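Desk Week at Stotley: Wiping Keyboards for Prirnamon

Prirnamon is our attempt to teach a learning system the small chores of an office desk, and the keyboard wipe has been the one we kept looking forward to. It sounds like nothing at all. Then you sit down to do it slowly, over and over, with markers on your wrist, and you start noticing things about cloth and keys that you have gone your whole life without noticing!

We spent the week in the Stotley room on this one task and had a wonderful time. The plan was 100 good examples, each one a complete wipe from the first touch of the cloth to the last lift. A good example, for us, means the hands were tracked the whole way through, every row of keys got some attention, and the person doing it moved the way they would at their own desk at the end of a long day. Anderson Miranda wrote the task sheet, which fits on one side of a page and mostly says: take your time, cover the whole thing, put the cloth down when you think it's done.

That last line caused more talk than all the others put together. When is a keyboard done? Some of us wipe each row once and walk away. Others go back to the space bar three times. We decided to leave it open and keep both kinds, and I'm so glad we did, because the differences between people are the best part of the collection.

What follows is a small gallery, with the notes that went up beside it on our wall.

The hand with the cloth does the wiping, and the gripper takes the other side. Corners are where most people slow down – the cloth likes to catch on the raised edges of the keys up there. 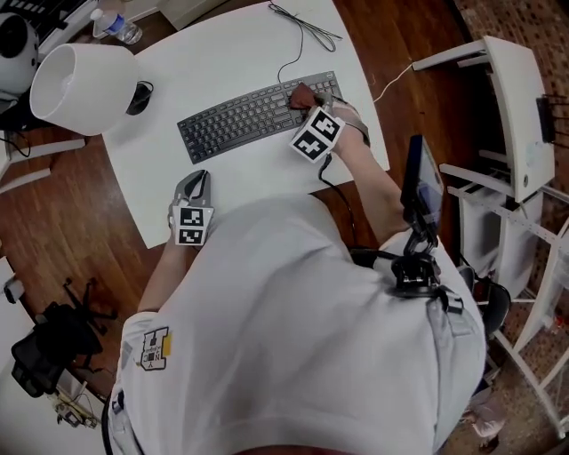 Words and wall notes: Jucélia Bastos
Posted February 19, 2026 | Prirnamon project gallery

A few things we learned about wiping. Long strokes along the rows look tidy and finish fast, but they skate over the gaps. Short strokes get into the gaps and bunch the cloth. Most people mix the two without thinking about it, long first and short after, and you can feel the moment they switch when you watch several in a row. Wagner Fagundes has started marking that switch in the labels as its own step. It's extra work for whoever does the labeling (mostly him), and it already makes the examples much easier to compare.

We also changed how we start. On the first day everybody began with the cloth already flat on the keys, which was neat and completely unlike life. Now the cloth starts wherever it landed last time, crumpled or folded, and the first thing the person has to do is sort it out. Those opening seconds are lovely to watch. Some people shake it, some just squash it down and go.

Pauses stay in, too. If somebody stops to look at what they've done and then goes back for one more pass, that's a decision, and a decision is what we want the system to see. We only throw out a take when the tracking drops, when the cloth falls to the floor, or when a visitor wanders in and starts a conversation. We lost 29 takes over the week, nearly all of them to tracking, and most of those on the first day before we got into the habit of checking the cables between turns.

On to the gripper side. Cloth is such a good teacher here. Press too lightly and it slides along with no grip on the keys, press too hard and it stays put while the fingers slip over the top of it. The right amount of push changes with every fold underneath.

Gripper down on the bunched cloth, right in the middle of the keyboard. A lump like this is one of the hard cases, and we wanted plenty of them.

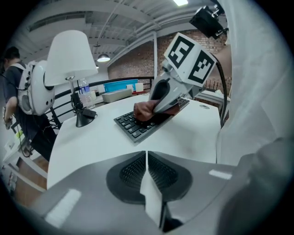 Tsehay Asfaw wrote in to ask whether we keep the takes where the wipe misses a whole patch of keys, and added that at Onbridge they had thrown theirs away in November and been sorry ever after, since the system they trained had never seen a miss and had no idea how to come back from one.

Yes, we keep them! They go into a separate folder with a plain label, and if the person notices and goes back for the patch, the take moves to the main set with a note saying where the correction begins. I have become very fond of that folder. There's a take in it where the cloth gets all the way to the far end and then returns for a single key.

Sessions ran for 8 examples at a time and then a swap, which turned out to be the right length for us. Past that, people get efficient, and efficient wipes all start to look alike. Wagner Amaral suggested turning the keyboard to a new angle at every swap, and that one little change did more for variety than anything we had written in the plan. Straight on, your arm falls into a groove. Put the board on a slant and you have to think again, and the elbow goes somewhere new.

If you're setting up something similar, my small advice is to do the task yourself for a good long stretch before you write the instructions. My first draft told people to "wipe from left to right", and six takes in I caught myself going every which way. The line came out of the sheet that same afternoon.

Next up is the Seixas list, which is more desk work with soft things: folding the cloth afterward, laying it over an edge, picking it up from a heap. Folding frightens me a bit, to be truthful, and I can't wait. Anderson is already writing the sheet, and so far it has one line on it, which reads "fold however you fold."

The labels for the keyboard set are about half checked. More pictures will go up on this page when the folding starts.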